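Zistier 系列落地式洗手台与独立浴缸：产品说明

撰文：Bernice Aryee　　九月　　产品资料部

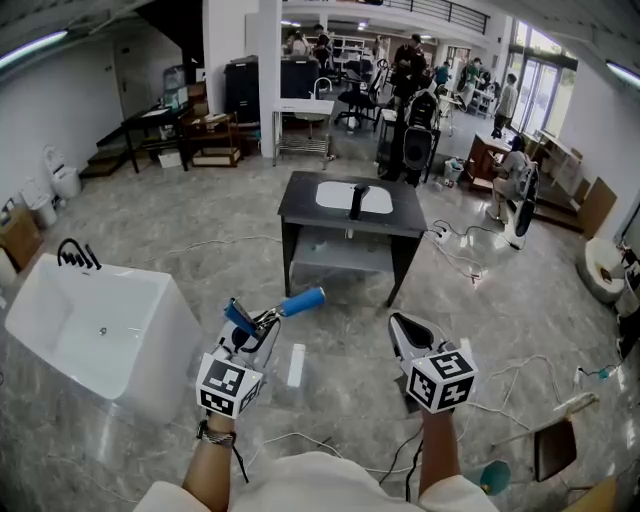
Zistier 系列由 Belora 卫浴设计部负责开发，适用于住宅浴室、公寓改造及小型酒店客房。本系列现设洗手台、独立浴缸、坐便器与龙头四个类别，各类别可单独订购，亦可按整间浴室成套配置。本页所载内容供经销商、设计单位及终端客户选型时参考，最终规格以订货确认单为准。

一、落地式洗手台

深炭灰色台架配白色长方形台盆，由四条台腿支撑，台面下方设灰色层板，可放置毛巾、收纳篮及日常清洁用品。黑色龙头安装于台盆后侧。台下不设柜门，给排水管路的检修可直接在层板上方进行。

层板承重以均匀摆放为前提，不宜集中堆放瓶装液体。台架四脚均可微调高度，安装人员应在台盆注水之前完成找平，并于注水后复核一次。

如浴室面积有限，或希望整体色调较为明亮，可选用同系列的白色洗手台。该款采用金属支架，下部为开放式置物架，配银色高身龙头。高身龙头出水位置较高，便于盛接较深的容器；选配时请一并核对镜柜下沿的高度。

二、独立浴缸

浴缸为白色长方形独立式，黑色弯管龙头安装于缸沿，排水口位于缸内底部。浴缸无须砌筑裙边，四周宜留出清洁所需的空间，靠墙一侧的距离由设计单位依现场情况确定。

浴缸就位前，须确认地面排水预留口与缸体排水位置一致。旧房改造项目另须由具备资质的人员核算楼板荷载，本公司不代为出具结构意见。缸体搬运应由四人协同进行，搬运过程中不得以缸沿或龙头作为受力点。

三、坐便器

坐便器为白色，与上述洗手台及浴缸的白色釉面色调统一。订货时请注明墙距及排水方式。墙距应自完成墙面起量，不应自毛坯墙面起量。因尺寸误报产生的退换费用，由订货方承担。

四、表面处理与日常维护

黑色龙头及深色台架表面应使用软布及中性清洁剂擦拭，不得使用钢丝球、含氯漂白剂或酸性除垢剂。硬水地区建议每日使用后擦干龙头根部，以免水垢沉积。白色台盆及缸体可使用普通浴室清洁剂，清洁后以清水冲净。

龙头起泡器可徒手旋下清洗。如水流明显减弱，请先检查起泡器，再检查角阀开度，之后方可报修。

五、订购编号与供货

成套配置的订购编号为 Z-804，包括深炭灰色洗手台、独立浴缸及配套黑色龙头。白色金属支架洗手台须单独下单。标准供货周期为 53 天，自定金到账之日起计算；指定颜色的订单，周期另行书面通知。

货物送达后，收货人应当场开箱查验陶瓷件及缸体边角。如有破损，请在签收单上注明并保留全部包装，同时于当日与售后部门联系。

六、看样与咨询

Boateng 展厅陈列本系列的主要产品，上午 9 时起接待来访。团体看样请提前与展厅主管 Kwadwo Kyei 预约，并携带浴室平面图，以便核对管位。工程项目报价由 Dela Dankwa 负责，安装技术问题请洽 Mohammed-Awal Wumbei。

Zerkberg 仓库仅办理提货手续，不提供看样及零售服务。提货时须出示订货确认单原件。

分享 53　|　评论 4

相关内容
Zistier 龙头系列：黑色与银色饰面对照
独立浴缸排水预留施工须知
坐便器墙距测量方法
Belora 浴室产品保修条款
Boateng 展厅预约办法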